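Ticket 336: Arm stops short of the toast during kitchen demo
Site: Saltedside open house
Opened by: Raelene Treloar
Assigned to: Talha Magsi
Priority: High (visitors in the building)
Status: Resolved, one follow-up open

03/04/2026 9:12 AM - Raelene Treloar
Morning! Doors are open, we have a school group and a very keen bunch of retirees from Pinow, and the toast demo is stalling. The arm comes down over the cutting board, gets nice and low, and then waits. No error on the Skenar screen, just "motion held." If I press Resume it lifts back to the start position and does the same thing again. It did this on 6 runs in a row. The fruit demo on the same counter is fine, so I've been running that one and people love it (one boy asked if it could do his lunchbox).

9:20 AM - Talha Magsi
Thanks, that's a clear report. Two questions. Did anyone move the toaster when the counter was wiped down last night? And which task file is loaded, the January one or the new one?

9:31 AM - Raelene Treloar
New one. The toaster may well have moved, I cleaned under it myself and put it back by eye. The board is also sitting at more of an angle than I remember. I haven't touched either one since, in case you want to see how it is.

9:38 AM - Talha Magsi
Good call, leave them. I'm on the remote view now. When it holds, please keep your hands off Resume for a minute so I can read the joint values.

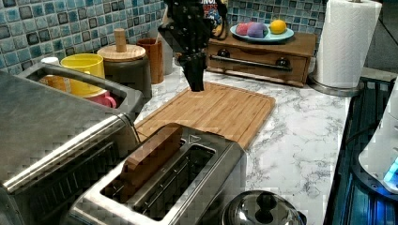 I suspect the height limit. The new file has a keep-out zone around the toaster, and it's drawn for where the toaster stood when we taught the task. If the toaster has come closer to the arm's path, the planner can't find a way in to the bread and it holds. It should say so on the screen, and it doesn't, so I'll write that up separately.

Please try this:
1. Press Hold, then Home. Wait for the arm to park.
2. Open Setup, then Fixtures, then Toaster.
3. Choose Relearn position and follow the prompts.
4. Do the same for Board.
5. Run the task once at slow speed with the visitors behind the rope.

9:57 AM - Raelene Treloar
Steps 1 to 3 done. Relearn worked for the toaster on the first try. Board failed with "edge not found." I tried it again with the blinds down and got the same message.

10:04 AM - Talha Magsi
OK, the board fit is using an old threshold. I've pushed a new value, 4,000 in place of the default. You'll need to close Setup and open it again before it takes.

10:15 AM - Raelene Treloar
That did it! Board relearned, slow run went all the way through, toast out of the slot and down on the board. The whole room clapped. I've since done 2 more at normal speed and both were clean. I wish you'd been here, the retirees want to know everything about how the fingers work and I've run out of answers.

10:22 AM - Talha Magsi
Wonderful. Tell them the Magsi workshop is always happy to talk fingers, and I can join by video for the afternoon session if you have a screen free.

10:26 AM - Raelene Treloar
We do. 1:30, please!

10:40 AM - Talha Magsi
Setting to Resolved. Cause: toaster and board positions no longer matched the saved fixtures. Fix: relearned both, raised the board threshold. Follow-up: "motion held" needs to name the zone that's blocking. Raelene, could you put tape marks on the counter for the toaster feet before you close up tonight?

4:48 PM - Raelene Treloar
Tape is down, blue, four corners. Board marked too.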